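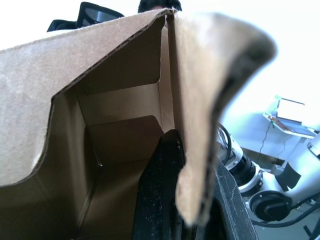
Inside the box, from the wrist camera. 5/29/20.

Thread on the fault we had on the two-arm packing cell at Mutmont. Short version: the left arm kept pushing after it should have stopped.

The job is simple. Open a box, fold the flaps, hand over, repeat. The Britness controller is supposed to stop both arms if the push force goes over the limit.

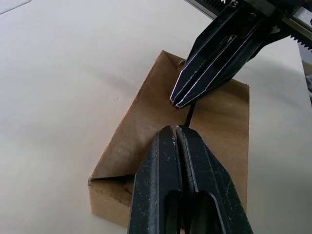 It did stop them, but late. The force reading froze for up to 485 milliseconds and the arm worked from the old number. We lost 7 boxes that way before Melaniia Kobzar pulled the logs and saw the flat line.

No one was hurt. We hit the stop button and kept hands off the table until the power was off.
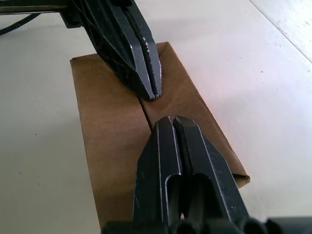

Both sets of fingers over the crease in the cardboard.

Cause: a loose connector on the sensor cable. The cable loops over the arm and gets tugged on every long reach. Software should have caught a frozen reading and didn't.

Fix so far: new connector, more slack, and a check that halts both arms if five readings in a row are identical. Speed stays at half for now.

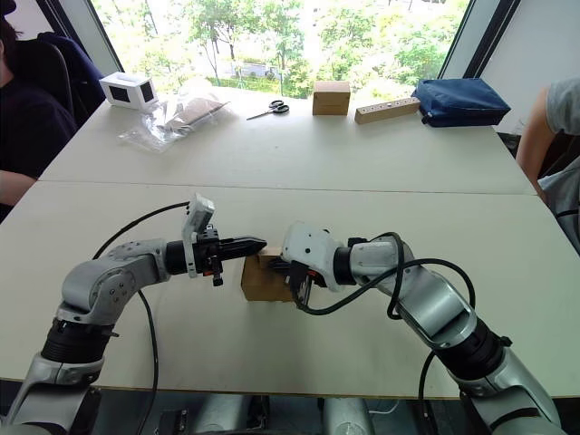

Two arms, one small box.

We want 4000 cycles with no freeze before going back to full speed. That probably means August. Logs have gone to Surnar, who made the sensor.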